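Rafia Chaudhry takes up hems for half of Evonham, and she doesn't own a tape measure

I should say up front that I went to see Rafia because of my own trousers. I'd bought two pairs on sale, both a good hand too long, and the woman at the bakery said to take them to the upstairs place on Titton Street before I did anything silly with iron-on tape. (I had already done something silly with iron-on tape. Rafia spotted it before I'd even got the bag open.)

By the time she'd finished pinning me I'd asked so many questions that she told me to come back with a notebook. So I did, at three in the afternoon, which is when she stops for tea and the radio.

She's been altering clothes for 28 years, the last eight of them in this building. Before that it was her dining room, and before that a bridal shop in Narkon, where she started out doing nothing but buttons.

"Covered buttons, down the back, with little loops," she told me. "One dress had 61. I still know the number because I sewed every one on and then the bride lost weight and I moved every one. I was nineteen. I thought, this is a terrible job, I'll stay until Christmas."

And you stayed?

"I stayed until they closed!"

She learned the basics from her aunt, Mrs Yousafzai, who made school uniforms and had strong opinions about thread. Rafia does a very good impression of her, holding a spool up to the window and sighing. According to the aunt, you matched thread in daylight or you didn't match it at all, and you always went a shade darker than you thought. Rafia still walks to the window with every job. She did it with my trousers, twice, and the second time she came back with a different navy.

About that tape measure. There isn't one in the shop, or none that I saw her use. She has a wooden ruler for hems, a jar of chalk ends and a set of marks along the edge of the cutting table that mean something to her and look like scratches to me. When I asked she shrugged and said people's bodies aren't in numbers, they're in how they stand.

"Everyone stands up straight when you measure them," she said. "Then they go home and stand like they always stand, and the hem is wrong. So I talk to them. I ask about the kids or the traffic, and when they've forgotten about the trousers, I pin."

Now that I think of it, she did ask me about parking.

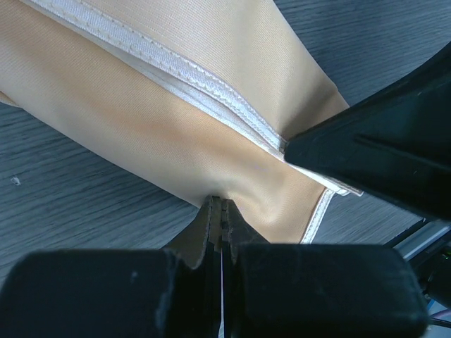

I wanted to know what she turns away, and it's less than you'd expect. She'll do coats, curtains, leather if it's thin, and once a cover for a cello. She won't do wedding dresses any more, not for anyone, and she won't take in a suit jacket at the shoulders.

"You can do it," she said, "but you have to take out the sleeve, the padding, the lining, everything, and then you charge what the jacket cost and the person is upset. I tell them, buy the one that fits in the shoulders. All the rest I can fix."

What about cheap clothes? I was a bit embarrassed asking, given what I'd brought in. She wasn't bothered in the least. She gets plenty of ten-dollar skirts, and she reckons a person who pays to have a ten-dollar skirt shortened probably likes that skirt quite a lot. What does bother her is the stingy seam allowance you get on newer things. She turned a shirt inside out to show me, then got down an old one of her father's from the shelf and did the same – you could have let that shirt out for two more sons and a grandfather.

"They used to leave you some room," she said. "They thought, maybe this person will change. Now they think you'll throw it out first."

I asked if anyone's learning from her. Her niece comes in over the school holidays and is apparently brilliant at zips and hopeless at ironing. Rafia thinks ironing is most of the job. She presses before she cuts, after she pins, after she sews, and again before it goes on the hanger, and she says if I took only one thing home it should be that. Press up and down, she said, don't slide. I've been sliding my whole life.

We got through two pots of tea, and a man came in wanting his cuffs done by five. She told him October was a busy month, then did them while he waited, chatting away to him about his new puppy, and I noticed she didn't look at the cuffs much until he'd relaxed his arms.

Before I left I asked if she had any plans to retire. She's thought about it. Her husband would like to go and live near the lake, and she wouldn't mind, as long as there was a north window and enough people nearby with trousers.

"Three more years," she said. "But I said that when I moved in here, too."

My navy pair is finished and the hem sits exactly where it should. The other pair is still up there, having the last of the tape glue steamed out of it, and she's told me to ring before I come.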